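Motion Planning Software Engineer – Drusteck, simulation and control team

Share | 19 shares | 2 comments

We're looking for someone who likes making robots move well and likes finding out why they don't. You'd join a small team writing the planning and control code for two-armed robots that sort items on conveyors. Almost everything we write runs in simulation first, so you'll see your own work moving on your first day, which is great fun!

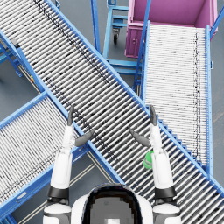 The planner is where we need you most. It's called Leiva, it's written in C++ with a Python layer on top, and it has to choose a grasp and a path for both arms while the belt model keeps updating underneath. Cases like the small green object on the rollers, half hidden behind the right forearm, are exactly the sort of thing you'd be working on: what should the planner believe about the part it can't see, and which hand should go? Our nightly run plays 200 cases, and you'd help decide what goes into it.

You'll need solid C++ or Python (we can help with the other one), some practice with collision checking or trajectory optimisation, and patience with other people's code. A degree is welcome but we don't ask for one. If you've only done this as a hobby, show us the hobby.

You'd report to Lok-yiu Hsiao and share a desk corner with our perception people. We work from the office 2 days a week – the rest is up to you. Start date is December, or sooner if you're free.

Send a CV and a few lines about something you built to Yung-ching Wan. Code samples are lovely, however untidy.

Related vacancies
Perception Engineer, Zumedberg
Test Tooling Developer, Praltum
Summer Placement, Simulation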